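# Six weeks to fill a room

*13 July 2018*

The exhibition space at Kakach used to be a carpet showroom, and the floor still slopes slightly towards what was the loading door. Anyone hanging work there learns this early. A spirit level says one thing and the skirting board says another, and the person with the drill has to choose. For the summer show they have gone with the skirting board.

Clamovby, the artists' group behind the show, has been working in the building since April. There are 18 members, most with other jobs, and they share two keys. The work going up this month is mostly sculpture and sound, with one long wall given over to drawings made on the backs of old price lists found in a cupboard upstairs.

The biggest piece is Barta, a row of hanging paper drums that visitors walk between. Each drum has a small speaker inside it, playing recordings made in the street outside: delivery vans, a bus pulling away, someone dragging a bin. At low volume the paper buzzes. The group spent most of a week finding out which papers buzz well and which ones tear, and settled on a heavy lining paper bought from a decorating shop on the ring road.
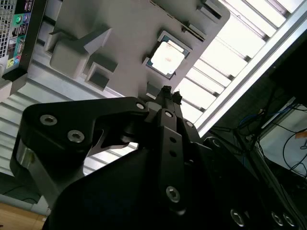

Paying for it has been a slower business. The budget for materials was £200, and the lining paper used up a good part of that before anyone had priced the cable. The speakers came out of old car doors. The paint was left over from the last show, so the walls are a shade of white with some green in it, and the drawings had to be moved twice before they looked right against it.

Opening up the process was part of the plan from the start. The front windows have been left clear during the build, and people waiting for the bus can watch everything going on. Some of the group like this. Others have taken to working in the evenings, when the lights are low and the stop is empty. One member described it as like having your homework read over your shoulder, although the comments pushed under the door have been friendly. Several ask when the carpets are coming back.

The second room is darker and holds a single work, Gakum. It is a bench with a wooden back, and the sound comes through the wood, so it has to be leaned against to be heard properly. The recording lasts 15 minutes and is made up entirely of people humming tunes they half remember. There is a gap in the middle where the hummers seem to have given up, and then one of them finds the chorus again.

Seating has been argued over more than anything else in the show. The bench takes two people comfortably, and a queue would spoil the quiet. For now there will be a curtain across the doorway and a chair outside it - a plain one from the kitchen - for whoever is next.

There were still jobs to do when I visited. The labels had not been printed, one drum was hanging lower than the rest, and a ladder stood in the spot meant for the visitors' book. Entry is free, and the door is on the side street, past the bins.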